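Filed under: Bench Notes / Glassware & Storage

17 August 2018

Spent most of the morning on the glassware corner, which I have been promising to do since the Clalden samples went out, and since I know perfectly well that I will forget every decision I made by next week, I am writing it all down while the kettle does its work. Gunther Grube has asked twice where the good test tubes went, so Gunther, if you are reading, this one is mostly for you.

First, the count, because the stock sheet has been wrong for ages and I wanted to put it right properly. The sheet said 1,462 tubes across both rooms. I found 462 in the tall cupboard, all the plain glass ones, and the other thousand are still in their cartons in the Plitville store, where I telephoned and had someone read me the labels. So the sheet was right after all, and I had been grumbling at it for no reason! I have left it as it stands and put my initials beside the figure. Of the tubes in our own cupboard I set aside 87 with chipped rims. They are in the box marked THIELE on the bottom shelf (the name means nothing now, it was a good strong box and I kept it). Please don't rescue any of them. A chip that looks harmless will cut a glove, and I have the torn glove to prove it.

Now the racks. We have been using whatever was nearest, and I am as guilty as anyone. The old wire ones have gone to the back of the cupboard because the coating is coming away at the corners and leaves little crumbs in the drying tray. The white plastic ones are much nicer to live with. They rinse clean, they don't rattle, and you can see at a glance if something has dribbled down inside. I gave three of them a soak in warm water with a small squirt of the Tastus detergent, then a soft brush through the openings, then two rinses with tap water and a last one with deionized. Don't put them through the hot cycle. One went through in November and came out with a bow in it like a garden bench, and it has rocked ever since – I keep it for pens.

For the tubes I went back to the old way of doing things. Brush first, with the brush that still has its tuft on the end, then rinse, then upside down on the pegs until there are no drops left on the inside. Only after that do they go into a rack, open end up. I know it is tempting to rack them straight from the sink, and I did it myself for years, but the water sits in the bottom and leaves a ring, and then the whole lot wants doing again.

I also put the gray gridded cover back on the table. I had my doubts about it when it came, thinking it would slide, but the lines are a real help when you want a rack set down square and in the same spot each time. It does want smoothing out by hand before you start. A rack standing over a wrinkle will lean a little, and you will spend the afternoon wondering why your levels look odd. Wipe it with a damp cloth and let it air, and please don't fold it, roll it. The cardboard tube for it is behind the door.

As for filling a rack, my own habit is to begin with the back row and leave some openings free, so there is room for fingers. Gunther packs his full and never drops one, but he has smaller hands than I do and a steadier temper.

Still to do: new brushes (medium and narrow), a fresh label for the tall cupboard, and somebody needs to decide about the corks. I have smelled the corks and I vote against them.

White rack on the gridded cover. 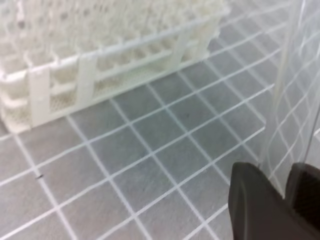
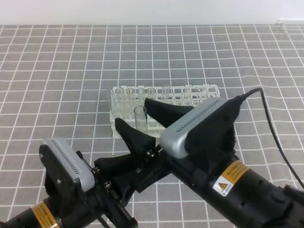 Can the plain glass tubes go back in the cupboard while they are still in the rack?

Leave them in the rack if they are fully dry, and use the middle shelf, where there is enough height to lift a tube straight out. Anything still damp stays on the pegs overnight.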